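Notebook, bin picking cell
October 21, 2024

Picking up from the wall collision work. Goal for today was to get the grasp planner to stop throwing away every candidate within a hand's width of the bin sides, and to find out why the segmentation node keeps proposing a mask on the rear wall.

Gaston is at the new build on the cell PC. Caldeira (the perception stack) is still pinned to the March release. I tried moving it forward first thing and the message types for the masks no longer match what Gaston expects, so I put it back. Needs a proper afternoon. Do not update it in passing.

1. Bin model

The planner was using the CAD bin with vertical walls. Ours slope. I replaced the collision mesh with one made from five planes fitted to the depth cloud of the bare bin, inside faces only. The fit on the floor and the side walls is good. The rear panel is worse because it is shiny and the depth drops out in patches, so for that one I took the plane from the rim edge and the floor edge and ignored the points in between.

Padding on the walls went from 8 mm to 4 mm. Floor padding left alone.

With the old mesh, 2,000 sampled grasps left 200 after collision filtering, and nearly all of those were in the middle of the bin. With the new mesh the same seed leaves 300. Less than I hoped for, but the extra ones are where we need them, along the left wall and in the front left corner.

2. False mask on the rear wall

Caldeira reports an extra object on the sloped rear panel whenever the red round thing is placed close to it. It comes from the color branch. The depth branch has nothing there, or has holes there, and the fusion step treats holes as "no opinion" and lets the color mask through.

Tried:
- raising the score threshold. Kills the false mask, also kills the sponge. No good.
- masking out the rear panel entirely. Works until something leans on it.
- requiring that a mask have some minimum share of valid depth points in front of the fitted wall plane. This is the one I kept. Parameter is wall_support_min in the Caldeira config, set to 0.35 for now.

The third one needs the wall planes from item 1, so Caldeira now reads the same file as Gaston. If anyone moves the bin, refit, or both will be wrong together. Tape on the table is only good for putting things back by eye.

The white block is still shaky. Small, rounded corners, and close to the panel. The mask comes and goes between consecutive captures with nothing moved. Not fixed today.

3. Approach motion and cables

Separate problem but it got in the way all morning. The planner is happy to turn the last joint most of the way around to reach a grasp that is symmetric to one needing almost no turn. The cable bundle does not like it. There is no cable model in Gaston and I do not want to write one.

What I did: before planning, each grasp is duplicated with the 180 degree flip, both are sent to IK, and the cost now has a term for distance of the last joint from its home value. Weight 0.6. I also narrowed the soft limit on that joint. Planning time per cycle went up, not enough to matter.

Checked in the Udeck viewer with playback before running on the arm. Udeck draws the padded walls now if you turn on the collision layer, which made item 1 much easier to debug. It still draws the gripper finger in the open pose regardless of the actual state. Known, has been known for a while.

4. Slow runs on the arm

Reduced speed, one target selected by hand each time, stop at pre-grasp, then step down. Objects laid out mostly to the left on purpose, to force the wall cases. Black box chosen as the first target, since its sides are flat and any offset is easy to judge.

Logged joint states, chosen grasp, rejected grasps with reasons, and both masks. Logs are in the Fosivico share under the usual folder, tagged wallfit. The rejection reasons are new, please keep them on, they are small.

To do
- cup on its side: the planner prefers grasps across the rim. Want to see the scores for along-body grasps before changing anything
- sponge: mask splits in two at the narrow part. Merge step, or just a larger kernel?
- refit script should refuse to write if the rear panel residual is too high. At the moment it prints a warning and writes anyway
- Caldeira update, see top
- put the last-joint weight in the config file, it is hard-coded
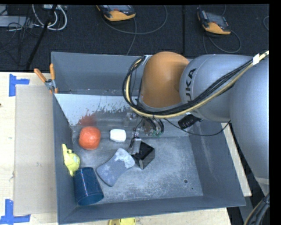 Arm in the bin at the black box, wallfit layout. Red object near the rear panel as in item 2.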